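Reading time: 3 min
Last updated: July

Household water diary, laundry

06:40. Meter read before anyone was up. Overnight flow nil, so the dripping valve behind the machine is properly seated now. Tank level 1,095 litres, down from last month but still above the mark where I start rationing the garden.

The purpose this month is to find out what the laundry uses per load and whether the grey water line can carry all of it to the lower beds. The old figures were taken with the previous machine and are no use. I'm logging each load separately, by colour, with the cycle, the litres drawn at the tap and the state of the water at the outlet.

Load 1, reds. Normal cycle, cold fill, half a scoop of the Miltus powder. Drew 195 litres by the meter, counting the soak and the extra rinse. That is far too much. The soak accounts for most of it and I put it on only out of habit. First discharge was distinctly pink in the bucket, second paler, third clear to the eye. Reds stay in their own load for another month. The colour does no harm to soil as far as I can find, but it does plenty to pillowcases.

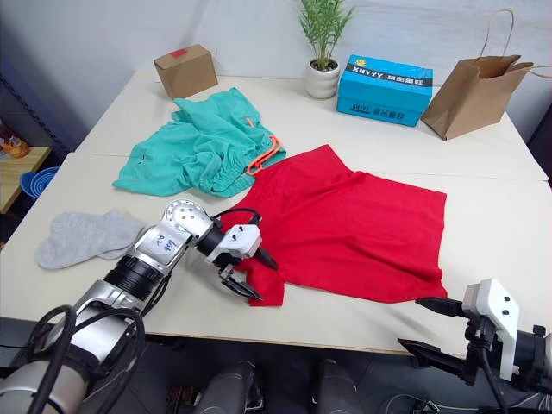
Load 2, greens and blues

09:15. Same cycle without the soak. Considerable drop in the draw, though I lost the exact start reading when the phone rang and won't enter a guess. Discharge was slightly cloudy and had no tint. Lint in the outlet sock was heavier than for the reds, mostly from one bath towel that should be cut up for rags.

The phone was Vega Sarmiento, about the diverter. She has fitted the Angelovski type at her place in Wonadel and reports that the flap sticks if the pipe falls too gently. Mine drops 27 millimetres over its run. She thinks that's marginal and would pack the bracket at the house end. I will do so before the next hot spell, when I'd want every load going outside.

11:30. Cotton reds off the line and dry. Checked seams and collars for residue, which shows as a stiff, chalky line when the powder is overdosed. None found. Half a scoop is therefore enough with tank water, and the quantity on the packet can be ignored. Our water is soft. Town water would probably need more.
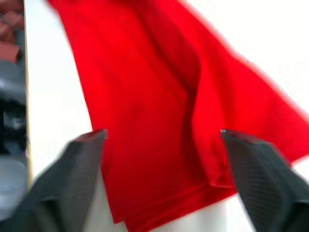 Red cloth, where the dye runs most.

Spent the early afternoon on the outlet hose. The clamp had been nipping it nearly flat, and the pump has been labouring against it for who knows how long. Replaced the clamp with the wider pattern from Vistida and reran a rinse with an empty drum. Pump noise fell noticeably. The bucket filled faster as well, though I didn't time it.

Wool and anything elastic is left out of the trial. The gentle cycle fills higher and would spoil the comparison.

15:50. The greens came in last. Teal holds its colour well in a cold wash and I have no reason to separate it from the navy.
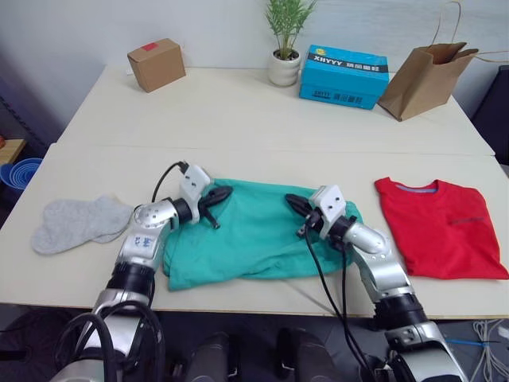 Totals and things to do

Meter difference for the day, kitchen included, 215 litres above the same day's reading last month. Nearly all of that is load 1 and its soak.

Pack the diverter bracket. Order a second outlet sock. Drop the soak for reds and repeat load 1 with the meter written down at both ends. Ask Vega what gradient she ended up with.

Lower beds took the rinse water without pooling. The lemon is still yellow at the tips, so no more powder water there until I've tested the soil.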